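About Jirberg

Jirberg tests machines that are supposed to do chores. Companies send us a robot and a claim, and we find out how far apart the two are.

Naa Kyei and Craig Cairns started the firm after years of buying automation for a packaging plant and being let down by most of it. They had seen a lot of launch videos by then. Very few of the machines in them could clear a bench after a shift, fold a towel that had been dropped on the floor, or put a drill back where it belongs.

We have run 852 trials so far, 69 of them for household jobs and the rest for shop floors. Our answer to "can it do this yet?" is usually no, sometimes "with a person standing next to it," and now and then yes. We charge the same for all three.

Yasmine Hamdy runs the test floor. She sets up the jobs and she does not tidy first, which some clients complain about. Sherif Bennani writes the reports. He keeps them short and leaves out the word "promising." We don't take a share in any company whose machine we test, and we turned down Collico when they asked us to.

A typical job is clearing a bench that has been used for real work. Small parts, tools, scraps and cables are what people leave behind them, and cables are still where we see the most failures.
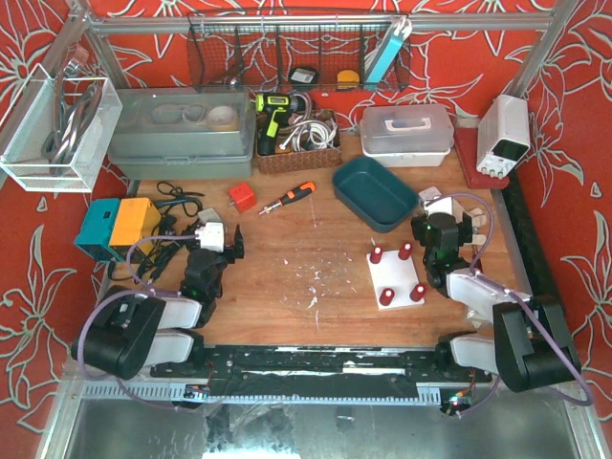
The two-arm bench, with pegged base, screwdriver and paper scraps.

If you have a machine to be tested, write to Naa. Tell us what it does on a bad day. Visits to the test floor start again in June.

Page last updated November 2021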